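FOR IMMEDIATE RELEASE

Celtby opens Navarrete shop, June hours announced

Packaging maker Celtby will open its first walk-in shop in Navarrete this June. Small orders, no account needed, pick up at the counter. Doors open at 10 a.m.

Until now Celtby sold to trade buyers only, minimum order 100 boxes. Too many for a soap maker with a stall, or a couple planning a wedding. The new shop drops the minimum to 10. Samples are free, limit 2 per customer.

"We kept getting the same phone call," said Soledad Cisternas, who founded the company. "Somebody wants a dozen nice boxes by the weekend. We said no for years. I hated saying no."

The shop takes over the old Brivon print works on the river side of town. Front half is the counter and shelves. Back half is cutting and folding, with a glass wall between so customers can see their order being made. Parking in the yard, enter from the side street. The front door has one step, a ramp is on order and the side entrance is level in the meantime.

What's on sale opening week: plain gift boxes, mailers, tissue, ribbon by the yard, paper tape. Printed sleeves from the second week, once the press is set up. Colors can be mixed in a order at no extra charge.

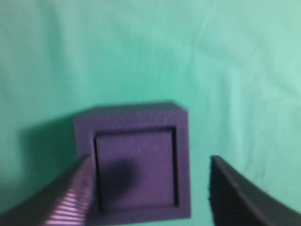
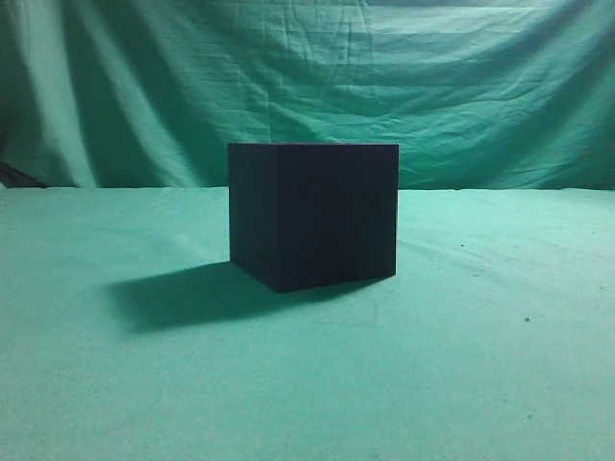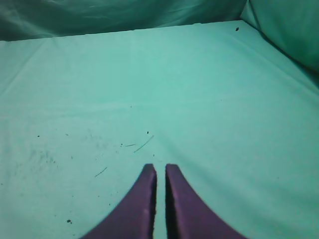
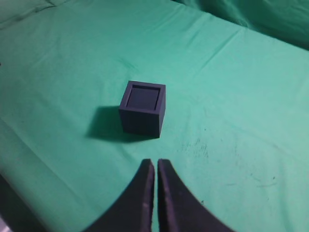
Color on green cloth. Last picture: dark navy-gray, with a recessed square top.

Gervasio Zapata will run the shop. He comes from the Celtby warehouse, where he handled returns and complaints. "I know what goes wrong with a box," he said. "Corners mostly. Bring yours in, even if you didnt buy it from us, and we'll talk about it."

Evening folding classes start the same month. Taught by Noboru Fukuda, 60 minutes each, paper and tools included. First class covers a lidded box from a single sheet. Second one is drawer boxes, a bit harder, take the first one first. Sign up at the counter, no phone bookings for now. Children welcome with an adult.

Delivery inside Navarrete is handled by Droltent, same day if the order is in before noon. Outside town, next day. Customers can also send back flattened boxes with the driver for recycling.

Trade accounts are not affected. Same prices, same contacts, same loading dock. Trade customers who want to use the shop counter can do so on their existing account number, just bring it along.

Press visits before opening by arrangement. Ask for Gisela Ulloa at the Celtby press desk. Interviews with Ms. Cisternas in the mornings only please.

Recent releases
Celtby and Droltent sign delivery deal
Paper tape now in wider rolls
Santino Huenchumán joins Celtby as head of print
Trade price list updated for June

10 shares | 2 comments

Contact: Celtby press desk, Navarrete | © Celtby | Back to top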